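Notes from the gripper corner

I promised Pacita Bautista I'd write up the great gripper swap before everybody forgot what we were arguing over, so get a coffee, because I've got opinions.

Quick catch-up if you missed the February meeting. We've been running the simulated kitchen tasks on the Stikotden two-finger gripper since before I joined, and it's been fine. Not great, fine. Then Fares Zoubi got the model files for the Daher gripper working in our setup (three evenings and one very long phone call, he says) and suddenly we had two to pick from, and of course half the group wanted one and half wanted the other. So we agreed to settle it with the task everyone hates, which is the big wooden cabinet with the round knobs.

I know a knob doesn't sound like much. But a bar handle forgives you! You can come in high, come in low, hook it with one finger if you have to. A round knob wants you square on, and if your fingers are a little too far forward they squeeze the curved part and slide right off. Add a second arm that's supposed to stay out of the way and it gets silly pretty fast.

Same rules for both grippers. Each one got 76 tries at the knob from mixed starting spots, with the arm controller left completely alone. I wanted to mess with the controller, I was outvoted, moving on. We kept the wrist views and the head view for every run.

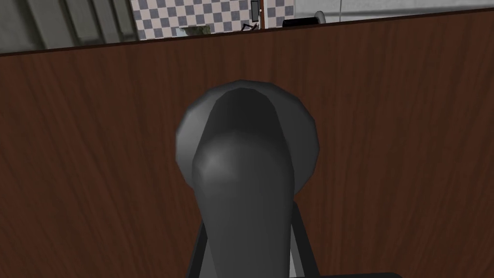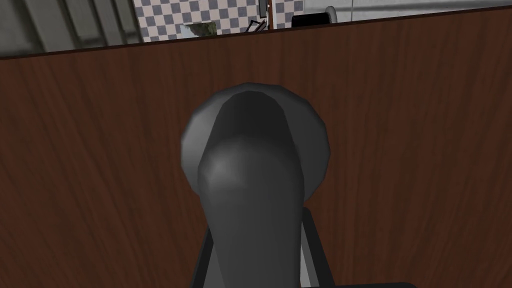 Wrist views at the cabinet, both close in on the wood.

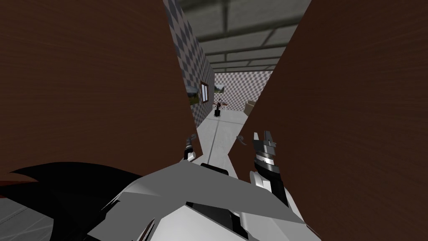 The Daher won, and by more than I expected. It missed 10 of its 76 and the Stikotden missed 35. I had money on the Stikotden (okay, a sandwich) so please believe me when I tell you I checked the logs twice. Most of the Stikotden misses were the same miss over and over: one finger touches before the other, the whole thing gets nudged sideways, and by the time it closes it's pinching air. The Daher has a softer closing motion in its settings and seems to put up with being a bit off center.

Where it loses is speed. It's slow! You can watch it think. Pacita timed a batch and says she could have emptied a real cabinet by hand in the time it took to open a pretend one, and she wants it in the record that she doesn't consider this a win. Noted, Pacita. For the drawer tasks, where there's a bar to grab, I'd stay on the Stikotden and not look back.

Camera stuff, since a few of you asked. The wrist view is wonderful right up until you're close, and then the gripper is blocking a good part of what you want to look at. The head view has the opposite problem, lots of room and not much detail on the fingers. Fares wants to try moving the wrist camera up a little and tilting it down. I think he's right, but it means redoing the calibration, and I did that last time, so I'm leaving this sentence here as a hint.

One more thing for the people using Sindeo to replay runs: the new version quietly changed how it names finger joints. If your left and right come out swapped, you're not losing your mind. Fares put a fix in the shared folder. Replay run 3472 first, it's a short one and you'll see right away if the fingers are on the correct sides.

Next up is the Fukorus controller, which I've been wanting to try for ages. We'll keep the Daher on for that so we're only changing one thing at a time. If you'd like to help score the runs, come by at 4 in the afternoon before the next meeting. It's mostly watching and typing yes or no, and I'll bring the sandwich I owe Fares, plus a few extra.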